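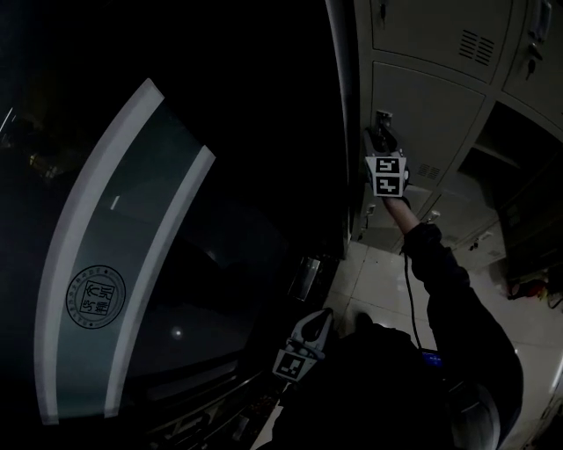
Week 4: Storage, Queues and the Politics of the Shared Cupboard
Workplace Organisation, second-year stream
Notes by Renata Ledesma. Revised in August, mostly to fix the spelling of "queue".

Readings: Bustos, chapters 2 and 3. Aravena's chapter on allocation is optional and reads like it.

1. Where we got to last week

We finished on the difference between a resource that is scarce and one that is merely badly labelled. Several of you argued in your tutorial papers that these are the same thing. I have marked those papers generously and would like you to reread section 3.

2. Assigned and unassigned storage

Assigned storage gives each person a fixed place. It is easy to explain, easy to run, and wasteful in a way that hardly anyone complains about. People who have left keep their space for months. People who have just arrived keep their lunch in a desk drawer.

Unassigned storage works the other way: you take what is free and hand it back at the end of the day. On paper you need far fewer places. In practice the savings depend on people handing things back, and we will come to that.

Key terms: nominal capacity, working capacity, dead allocation, day use, overnight hold.

3. The Mancombe case

Mancombe is a distribution office with 1000 staff on the books, of whom 500 are expected on site at any one time. Management reasoned that 500 day-use places would do nicely. Macarena Farías, then the site's planner, pointed out that the two shifts overlap by 15 minutes, and that for those 15 minutes everybody is in the same corridor with a wet coat.

Her memo is in the course reader. Note the tone, particularly the second paragraph, and do not imitate it until you have tenure.

The lesson usually drawn is that averages hide peaks. Fair enough. I would add that the overlap was printed on the roster the whole time, in colour, beside the kettle.

4. Dead allocation at Celarmont

Celarmont kept assigned storage and issued 969 keys. When Lorena Daza audited the register she found the entries in three different hands, with one whole page filed under "misc". Her method is worth learning:

Match every key to a current payroll name.
Write to the unmatched holders and allow a fortnight.
Open what is left, with a witness and a box of bin liners.
Update the register before anyone goes home.

The fourth step is the one organisations skip. They then pay a consultant to do the first three again.

5. For the tutorial

Bring a one-page sketch of a shared storage arrangement you know well: a share house fridge, a cricket club shed, your aunt's garage. Mark the dead allocation. Say who has the authority to clear it and who does the clearing. If these are two different people, give that half a page.

Don't use the departmental fridge. We have had that paper, and there were consequences.

Next week: queues proper, with the Oksanen ticketing problem. Read pages 1 to 15 of the handout and bring a pencil.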